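FOR IMMEDIATE RELEASE
2024-01-05

Nuvano opens its home-chore teaching kit to outside labs and schools

STALCOMBE – Hi, I'm Sum-yee Lo, and I run the teaching side at Nuvano. Our press person asked me for two paragraphs about the new kit and I gave her a page and a half, so she has very kindly let me write the release myself (thank you, and sorry!).

The news first. Starting this month, the Nurico teaching kit is open to orders from outside labs, colleges and high school robotics clubs. Up to now we only used it in our own building. Nurico is a set of hand controls, a wrist camera mount and the recording software that ties them together, and what it does is let a person show a robot a chore by doing it. You move the controls, the gripper moves with you, and the software saves what the wrist camera saw along with every little motion you made. Do that enough times and you have something a robot can learn from. No code needed for the showing part, which was the whole point for me, because I was a middle school teacher before this and I still write code very slowly.

We picked laundry as the first chore in the starter lessons. I fought for it! Everyone else wanted blocks or cups, and I get it, a block is the same shape every time you look at it. Clothes never are. You drop a pair of shorts in a basket and they land one way, you drop them again and they land some other way, and the person at the controls has to decide all over again where to grab. Those decisions are what we want on the recording.

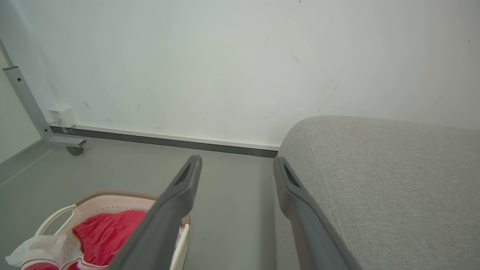 The starter set has 299 demonstrations in it, and I did a good chunk of those with my own two hands. You get a feel for it. My first tries were awful, all stops and starts, and I kept closing the fingers too early because I was looking at the cloth and forgetting how far out the tips were. Chun-yin Poon, our lead engineer, sat with me and kept saying "slower, slower," until I wanted to throw the controls at him. He was right, though. A slow, smooth reach is a lot more useful to learn from than a fast one with a wiggle in the middle.

Here's what Chun-yin wanted to add, and I promised to put it in word for word: "People think the hard part is the robot. A lot of the work is in the showing. If the person at the controls goes a different way around the basket every time for no reason, we see it in the results, so the lessons in the kit spend real time on how to be a good teacher."

Those lessons take 3 afternoons if you go at a normal pace. The first is just driving, open and close, forward and back, getting used to seeing from the wrist instead of from your own eyes (it's odd, give it an hour). The second is picking up soft things. The third is going back through your own recordings and throwing out the bad ones, and I'd ask teachers please not to skip it, even though it's the least fun of the lot.

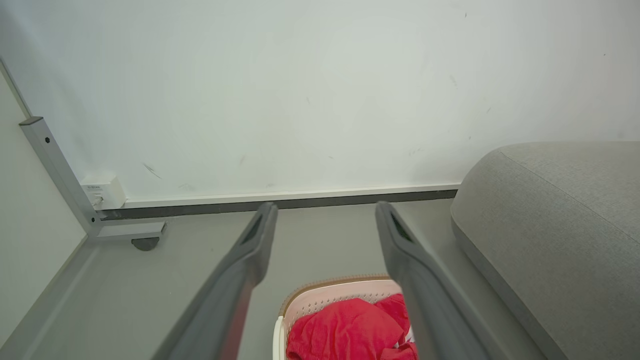 The open gripper over a pink basket with red fabric inside, seen from the wrist camera.

We tried the lessons out with 53 people before opening orders, most of them students and some of them parents who came to pick up the students and stayed. They sent us pages of notes. The biggest change from all that is the delete button, which used to be three menus deep and is now right on the hand control, under your thumb. We also made the grips smaller, after a run of complaints from people with hands my size.

Each kit comes with 2 sets of hand controls, so one person can drive while another gets a feel for the motions. Shipping is handled by our partner Yeoh, and the first boxes go out at the end of January. You'll need your own arm and gripper. The list of ones we support is on the Nurico page, and if yours isn't there, write to us anyway, we're adding to it.

Schools can ask for a loaner kit through the same page. Put "loaner" in the subject line so it lands with me.

Press contact: Sum-yee Lo, Nuvano, Stalcombe

###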